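How to Get Rings and Cloudy Marks Off a Wood Table (Without Buying a Miracle)

Search for this problem and you will be told to use mayonnaise, toothpaste, cigarette ash, a hair dryer and a $30 bottle of something. I have tried most of them. A few work on some marks, some of the time, and a couple will leave you worse off than the ring did. 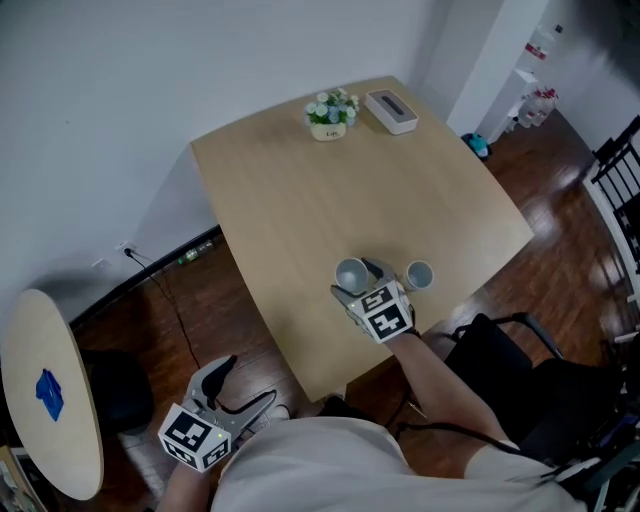

Step 1. Find out what the finish is

Skip this and the rest is guesswork. Put a drop of rubbing alcohol on a hidden spot, such as the underside of the top, and wait a minute. If it goes sticky, you probably have shellac. If nothing happens, it is more likely polyurethane or another tough modern coat. If there seems to be no coat at all and water soaks right in, you have oil or wax.

Plenty of guides claim you can tell by looking. I can't, and I doubt they can either.

Step 2. Look at the color of the mark

White or cloudy means moisture is trapped in the finish. Those are the easy ones. Black or dark gray means water got down into the wood itself, and no paste or polish is going to reach it. You are looking at sanding and refinishing, or a tablecloth.

Step 3. Wait

Give a fresh white mark a full day in a dry room. I have watched rings fade with no help at all, and I suspect this is where half the mayonnaise success stories come from.

Step 4. Try gentle heat

Lay a clean cotton cloth over the mark and run a warm iron across it, steam off, for a few seconds. Lift and look. Repeat up to 6 times. If it hasn't changed by then, stop — more heat can soften the finish and leave a dull patch the shape of your iron.

Step 5. Rub, carefully

Put a little mineral oil on very fine steel wool (0000 grade) and rub lightly with the grain. Wipe and check often. You are scratching the finish on purpose, so expect the spot to look less shiny than the rest.

About those bottles

I bought two, Kullolance Ring Lifter and Primier Wood Revive. On my table the first did about what plain mineral oil did. The second left a waxy film that hid the ring for 3 weeks, and then the ring was back. The label says "restores." I would say "covers."

Sandpaper

Only for bare or oiled wood, or if you plan to refinish the whole top. Start at 400 grit. Some people go on to 1000 before oiling. I can't feel much difference, but it does no harm. Don't sand veneer unless you are ready to see what is under it.

Wipe off all the dust, oil the top thinly, and keep cups off it overnight.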